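Open Day at the Phelan Street Workshop: Your Questions, Answered

Updated September 2019

Thank you, all of you, for the wonderful pile of questions that has landed in our inbox! We love that so many people want to come and see the robots, and we've tried to answer everything here in one place so you don't have to wait for one of us to write back (we are slow, and we're sorry). If you read all the way to the bottom and still can't find what you need, write to us anyway.

What is the open day, exactly?

It's one afternoon when the Jistine robotics workshop opens its doors and lets anybody walk in, look at what we're working on, and ask us about it. You'll see arms picking things up, putting things down, and now and then dropping them on the floor. There are short talks in the side room if you'd like to sit for a while, but most people spend their visit standing at the tables, and that's where we spend ours too.

Do I need a ticket?

You do, but it's free. We have room for 600 people over the whole afternoon, and we hand out the tickets by arrival time so that the hallway doesn't fill up all at once the way it did last year. Pick a time on the sign-up page, bring the confirmation on your phone or on paper, and come within the half hour if you can. If your bus is late, just come when you get here and tell whoever is at the door.

Where do I go?

The address is 1630 Phelan Street. Please use the side entrance, under the green awning, and not the big front doors, which belong to the dental office. They've been very nice about this for years and we'd like to keep it that way. There is a ramp at the side entrance and an elevator just inside it.

What will the robots be doing?

Quite ordinary things, for the most part! The table that visitors ask about most is the one we call Sesten, where the robot practices handling household objects and toys. People sometimes arrive expecting car doors and sparks, and then they find a gripper holding on to a plush ketchup bottle, and we promise you it's every bit as interesting once you start watching the fingers.
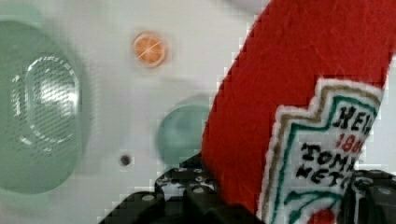
Soft things are hard for a robot. A wooden block stays the same shape however you pick it up, so once the arm knows where the block is, most of the job is done. Cloth and stuffing squash and fold and lean over, and the object the robot is holding is no longer quite the shape it was looking at a second ago. A lot of our work this year has gone into exactly that problem, and if you ask Javiera Farías about it you should probably make sure you've already had something to eat, because she can go on for a good long while (so can the rest of us).

Why toys?

Children's things come in bright colors and every kind of shape, they don't cost much to replace, and visitors know right away what they're looking at. It's also easier to talk about a toy than about a metal test part. When a six-year-old tells you that you're holding it wrong, you have a proper conversation going, and sometimes the six-year-old is right.

Can I drive one of the robots myself?

Yes, at one table. We call it Foltus, and it's the small arm nearest the windows. You get a pair of hand controls and a few minutes to try to put a beanbag into a bowl. There is always a line, so go there early in your visit and not at the end. The other arms are run by us, and we ask that you stay behind the tape on the floor while they're moving, even if something rolls off the table toward you. We'll get it.

Is it safe?

We take a lot of care over this. The arms are set to move slowly during the open day, there is a stop button at each table, and one of us stands next to that button the whole time and does nothing else. Please keep long scarves and bag straps on your side of the tape. We'd also ask you not to reach over to pet the stuffed toys, tempting as they are.

What age is it good for?

We've had babies asleep in slings and we've had a retired machinist who came back three years running with better questions every time. Kids under 12 need a grown-up with them. The very little ones tend to last twenty minutes or so and then want the snack table, and that's a perfectly good visit!

Is it noisy?

Less than you'd think. The arms hum a bit and the grippers click, and most of the noise comes from people. If you or someone in your family would like a calmer time, choose the first slot of the day. We let only 17 people in for that one, we leave the microphone off, and we keep the lights a little lower in the hallway.

Will the robots make mistakes in front of everybody?

Oh, yes. We don't rehearse the demonstrations down to the last move, and we'd be a bit sad if we did. A miss shows you more about how the thing works than a perfect run does, and whoever is at the table will be glad to talk you through what happened and what they'd like to try next. If you want a particularly good view of this, stand a little to the side of the table and not straight behind the arm. From the side you can follow the fingers as they close, and you can see the object begin to tip if it's going to.

What do people say about it afterward?

We put out a comment book by the exit and read every page of it, usually out loud and usually over leftover cookies.

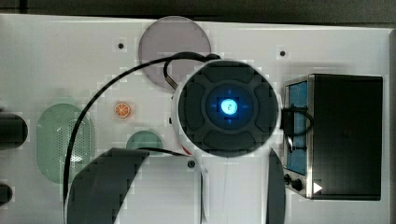
Lalit Bhatt wrote that he had come for his daughter's sake and ended up being the one who wouldn't leave, that he had never given any thought to how many small decisions go into picking up a toy, and that the talk in the side room could have used more chairs. We've taken that last part to heart and borrowed more chairs.

Can I take pictures?

Please do. We only ask that you turn off your flash near the tables and check with other families before you photograph their children.

Is there food?

Coffee, lemonade and cookies by the exit, free while they last. We've ordered 100 sandwiches as well, and they go quickly. Food and drinks stay out of the robot room, please.

Can I bring my class?

We'd love that, but the open day isn't the best time for it. Write to us with the grade and the size of your group and we'll find a school morning when you can have the tables to yourselves. September fills up first, so if your dates are flexible, tell us so in your message.

What if I have to cancel?

Use the link in your confirmation message so that your place goes back into the pool. You don't have to give a reason, and you can sign up again if your plans change back.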